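Why Spices Live in Jars

Print this page | E-mail this page

This website uses cookies to remember which pages you liked. They are not the kind you can eat, which is a shame on a page about food.

Spices are bits of plants. Someone has picked a seed, a root, a bark or a fruit, dried it, and very often ground it to powder. After all that trouble it would be rude to leave it in a paper bag, where it slowly forgets what it tastes of.

Four things make spices go dull: air, light, warmth and damp. A jar with a good lid deals with the air and the damp. It can't do much about the other two if you keep it on a sunny windowsill over the cooker, which is where a surprising number of grown-ups keep theirs.

Lids come in several sorts. Some are metal, with holes like a pepper pot. Some are plastic, with a flap. Some have a button on the front, and every child who meets one has to press it.
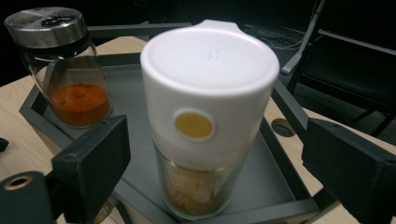 Why are the holes in a shaker lid so small?

Because a little spice goes a long way. Small holes let out a sprinkle at a time, so you can stop when the food tastes right. Lumps won't fit through small holes, so coarse things need bigger ones or a spoon.

Lumps are mostly the work of damp. If you shake a jar over a steaming pan, some of the steam goes up through the holes and the powder inside starts sticking to itself. Sprinkle into your hand first, away from the pan, and then tip it in. Tomomi Honda, who teaches cookery to children of 10 and up, has been saying this for years. Her own salt is one solid lump.

Glass jars have one great advantage – you can see what's inside. They also have a great disadvantage, which is that several spices look nearly the same. Paprika and chilli powder are both reddish, and only one of them will make your uncle leave the table. So read the label. If the label has fallen off, sniff gently from a little way off. Don't put your nose in the jar. You'll do it once.

How long do spices keep? Ground ones are usually at their best for a year or so. Whole seeds last longer, as their flavour is still shut up inside. Old spice is rarely dangerous. It just tastes of cupboard.
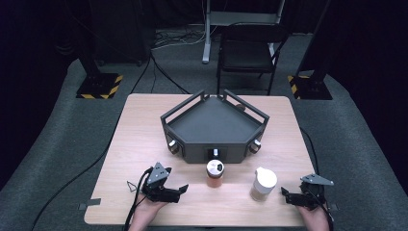 Two pots with white lids, out on the table.

Try it yourself: ask a grown-up for an old jar of something and a new jar of the same thing. Put a pinch of each on a saucer, sniff one, wait a moment, then sniff the other. Write down which was stronger. Then put the lids back on, properly, until they click or stop turning.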